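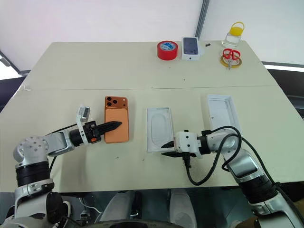

3.2 Packaging parts and the order of packing

The study looks at the small retail box in which a mobile phone is sold, and at the work of putting the phone back into it after a customer return. Two return desks took part, one at Vomow and one at Soriano. Between them they handled 305 returned phones during October. We left out 41 returns in which a part of the packaging was missing.

For the purpose of this paper, a complete set has four items: the phone, the molded insert on which it rests, the box bottom and the lid. Figure 2 shows three of them laid side by side before packing. The phone is placed with its back facing up, so that the camera module is on the upper side. The insert is a white plastic tray with a raised rim and a shallow oval depression in the middle. The box bottom is a rectangular open tray with low walls.

Figure 2. Phone, molded insert and box bottom on the packing table.

The workers did not follow one fixed order. Most of them put the insert into the box bottom first and then lowered the phone onto it. Others preferred to join the phone and the insert on the table, and to lift both together. The second way was faster in the hands of experienced workers, but it led more often to a phone lying at an angle under the lid. Paterson, who observed the desk at Soriano, noted that such boxes were usually opened again and corrected — a step which the desk's own time sheets do not record.

The side on which the phone rests was also a source of variation. On a flat table, a phone lying on its back tilts slightly because of the raised camera module, and several workers said that they turn it over for this reason. At Vomow the written instruction asks for the screen to be covered with a film before the phone is put face down. We found the film in place in 90 percent of the boxes that we opened for checking. The remaining cases are discussed in Section 4.1, together with the marks on the rim of the insert.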